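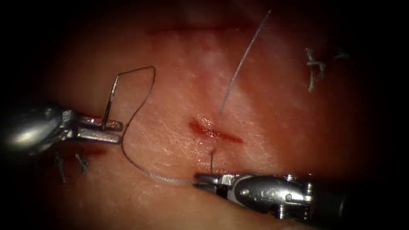

Two needle drivers and a short, slanted cut.

Lellen: a data card for old mending instructions

July, by Lotte Prins

What you are getting

Lellen is a collection of 345 written instructions for repairing cloth by hand, copied out of household booklets, thread company leaflets and the back pages of sewing patterns. Each one tells the reader how to close a tear, fill a hole, reattach something that has fallen off or hide the evidence. Some of them would work. The rest are preserved with equal care.

The instructions come from 48 printed sources, most of which I bought in boxes of things I did not want. If you need a sideboard's worth of jelly mold recipes, write to me at the address in the footer and bring a car.

The name comes from the village where I found the first box. It has no other meaning, despite a polite letter suggesting several.

Files

lellen.csv holds the instructions. sources.csv holds the booklets. glossary.txt holds the words I had to look up, with the answers I got, which do not always agree. The folder called old is old. Please don't open issues about it.

There are five columns in the main file:

id: a short code. The codes are not in order and never were.
source: matches a line in sources.csv.
damage: what happened to the cloth, in the booklet's own words. "Moth," "cat," "brother," "an iron."
text: the instruction, complete, with the original spelling.
tone: my judgment of how the writer felt about the reader. Values are kind, brisk, disappointed and sermon.

The tone column was added as a joke on a wet afternoon and is now the only column people ask me about. I have gone back and done it properly. A sermon must mention thrift, marriage or the state of the nation before it mentions the needle.

How the text was copied

I typed most of it. For the longer booklets I used Skundell, a page reader that is excellent on clean print and reads every stained page as Finnish. Its output was checked line by line against the paper. Where a page was torn I wrote [torn] and did not guess, even when the missing word was plainly "thimble."

A small script named Lu goes through the file afterward and complains about double spaces, stray quotation marks and any entry over 150 words. Lu doesn't fix anything. Long entries are allowed to stay, but they have to be looked at by a person, and that person has to admit they are long. The Misano Thread leaflets account for nearly all of them. Whoever wrote for Misano was paid by the clause.

Run it from the top folder. If it prints nothing, either the file is clean or you ran it from the wrong folder.

Vocabulary trouble

Booklets disagree about the names of stitches, sometimes within one page. "Whip stitch," "overcast" and "over-sewing" are used for the same thing in some sources and for different things in others, and one leaflet uses all of them in a single sentence with every sign of confidence. I have kept the words as printed. If you want tidy categories you will have to make them, and I would be glad to see them, from a distance.

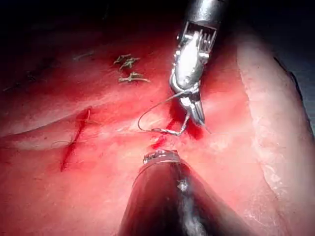 The worst offender is the word "slack," which turns up in the instructions as a noun, a verb and a personal failing. In the better booklets it means thread that has not yet been drawn up. Picture a gray thread trailing from a small curved needle, swinging out to the left in a loose loop and coming back to the right along the surface: all of that is slack in this sense, and the glossary lists it as slack (1). Slack (2) is a stitch finished too loosely, and slack (3) is the reader. The curved needle has an entry of its own, because the upholstery leaflets call it a "half moon," a "bent needle" and, in one regrettable case, "the hook."

"Ease" is nearly as bad. I gave up on "catch down" in the second version and took it up again in the third, where it is still marked with a question mark.

What it is good for

People have used Lellen to study how instructions are worded, to write labels for a small textile display, and to darn socks. Only the last group has sent complaints. One reader followed the entry for a scorched tablecloth to the letter and now has a smaller tablecloth. I consider the entry accurate, in that it is exactly what the booklet says.

It would also suit anyone teaching a class on plain writing. Put a brisk entry beside a sermon on the same torn pocket and let the room argue.

What it is bad for

It is not a fair sample of anything. The sources are what turned up, and what turned up leans heavily toward shirts, bed linen and the worries of people with a good front room. Work clothes hardly appear. Knitwear is thin too, in both senses. Everything is in English, including the Misano leaflets, which were clearly not written in it.

Please don't treat the advice as safe. Several entries involve benzine near a stove. I have left those in and put a warning in the glossary under B, where I hope somebody will see it.

Known problems

- Some entries end with "see diagram." I have no diagrams. Most of the time the booklet didn't either.
- The damage value "usual" appears with no further explanation.
- Fractions of an inch were mangled in the first version. If your copy tells you to leave a seam allowance the width of a door, get the new one.
- The pattern sheets were trimmed by earlier owners, and a few instructions stop just before the knot.

Using and citing

Use it for whatever you like and say where you got it. "Prins, Lellen" is plenty. Corrections are welcome if they come with the id. Corrections to the tone column will be read with interest and filed under disappointed.

Contact: Lotte Prins, via the project page | © Lotte Prins | Back to top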